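Vekia and Caline Agree Supply Deal for Banana Ripening Rooms

Fruit wholesaler Vekia has signed an agreement with Caline, a maker of cold storage equipment, for new banana ripening rooms at its Drimby distribution center. The order covers eight rooms, each holding up to 40 pallets, with the first two due to enter service in December.

The rooms will replace older units built when the center handled mostly citrus and root vegetables. Bananas are now the largest single line by volume at Drimby, and the existing rooms have been booked at full capacity for most of the past year. Vekia supplies independent grocers, school kitchens and hospital caterers from the site.

"Our customers don't all want the same fruit," said Dilek Polat, operations director at Vekia. "A school wants bananas it can serve tomorrow. A small grocer wants them greener so they last on the shelf. With the rooms we have now, we end up making compromises on both."

Bananas are shipped green and ripened close to where they are sold. Temperature, humidity and ethylene are controlled over several days until the fruit reaches the color the buyer has asked for. Each of the new rooms will run its own program, so pallets bound for different customers can be kept on separate schedules.

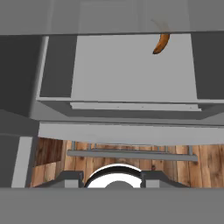 A ripe banana against a light gray panel, computer rendering.

Caline will build the rooms from insulated wall and ceiling sections made at its own plant. Air is pulled through the cartons by reversible fans, and the direction of flow can be changed during the cycle to keep the fruit at the front and back of each pallet at the same stage. Waste heat from the refrigeration plant will be used to warm the loading office and the staff changing area.

Control software for the project comes from Tamura, which will also train the ripening team at Drimby. Supervisors will be able to check pulp temperature readings from a tablet and receive an alert if a door is left open during a cycle.

"Ripening is still a skilled job, and the people who do it will go on cutting fruit open and looking at it," said Songül Aksoy, project manager at Caline. "The readings give them a better starting point."

Work will be carried out in stages so that deliveries can continue. The old rooms will be taken out in pairs, and Vekia has arranged temporary ripening space with a neighboring importer while construction is under way. The loading dock on the north side of the building will be resurfaced as part of the same contract.

When the project is complete, 100 percent of the bananas sold by Vekia will be ripened at Drimby. Part of the volume is currently handled by outside contractors. Financial terms of the agreement were not disclosed.

Customers with questions about orders during the building work should speak to their usual account manager.

Media contact: Perihan Ateş, Vekia Press Office | © Vekia. All rights reserved. | Back to top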